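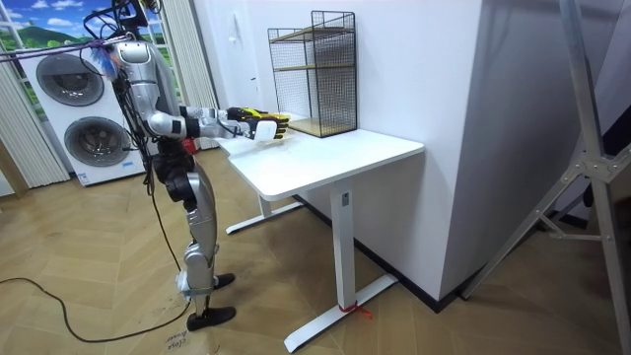
Forkura opens Sarkamau grain receipt register to all growers in the Gamage district

GAMAGE, Wednesday: Payments and records company Forkura will open its Sarkamau register to every grain grower in the Gamage district from May, following a trial over the past harvest with storage operator Sturusus.

Sarkamau is a shared digital ledger for warehouse receipts. When a load of wheat, barley or canola is tipped at a participating site, the weighbridge ticket and the grading result are entered on the ledger and a receipt is issued in the grower's name. The receipt can be held, sold to a buyer, divided into smaller parcels or offered to a lender as security. Each change of ownership is recorded once and can be read by the grower, the storage operator and any other party the grower has approved.

During the trial, 1,847 receipts were issued at Sturusus sites. Of these, 805 were transferred to a buyer through the register before the grain left storage. The remainder were held by growers, used as security for seasonal finance or cancelled when the grain was collected.

Forkura said the trial had shown that growers would use a digital receipt where it replaced existing paperwork and did not add to it. The version used in the first weeks of harvest asked growers to confirm each load on a separate screen. That step was removed after feedback from growers and receival staff, and confirmation is now given once at the end of each delivery day.
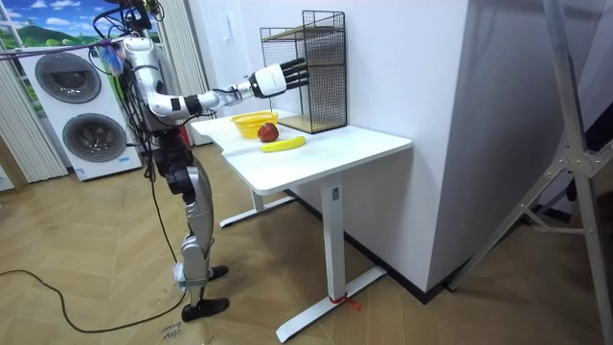
A humanoid robot reaching toward a wire mesh rack on a white standing desk.

Under existing arrangements, a grower who sells stored grain will often wait for the buyer, the storage operator and the bank to reconcile three separate sets of records before payment is released. On Sarkamau, payment instructions are attached to the receipt at the time of sale. Ownership passes when the buyer's bank confirms that cleared funds are available, and the receipt remains with the grower until that confirmation is received.

All payments on the register are made in Australian dollars through ordinary bank accounts. Sarkamau does not issue a coin or token that can be traded on a cryptocurrency exchange, and growers are not required to open a digital wallet. Receipts cannot be transferred to any party that has not completed identity checks.

Sturusus said it would continue to provide paper tickets at all of its sites for growers who prefer them. A paper ticket may be converted to a Sarkamau receipt at any time while the grain remains in storage. A receipt may also be converted back to paper, provided it is not being used as security for a loan.

The expanded register has been prepared for some 2,855 receipts in its first open season. Forkura will review capacity at the end of winter, ahead of registrations for the following harvest.
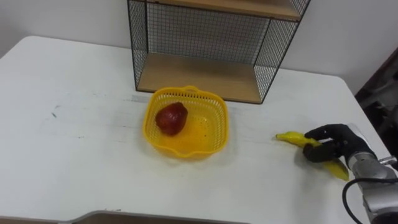
Fees and access

Registration is free for growers. A flat fee applies when a receipt is transferred and is paid by the buyer. No fee is charged for holding or dividing a receipt, or for converting a paper ticket. The smallest parcel that can be recorded as a separate receipt is 500 kilograms.

Growers will need an Australian Business Number, a current delivery account with a participating storage operator and a bank account in the same name as the business. Partnerships and family trusts may nominate more than one authorised user, and may require that two users approve any transfer.

Privacy and record keeping

Prices are visible only to the parties to a sale. Storage operators can see who owns the grain they hold but cannot see what was paid for it. Lenders can view a receipt only where the grower has offered it as security, and that access ends when the loan is discharged.

Records can be downloaded at any time in a format suitable for tax and accounting purposes. Should a grower close an account, a complete copy of the account history will be provided at no charge.

About Forkura

Forkura develops payment and record-keeping systems for agricultural businesses. Its office is in Gamage.

About Sturusus

Sturusus operates grain receival and storage sites in the Gamage district, handling wheat, barley and canola.

Media enquiries should be directed to the Forkura communications office during business hours.

ENDS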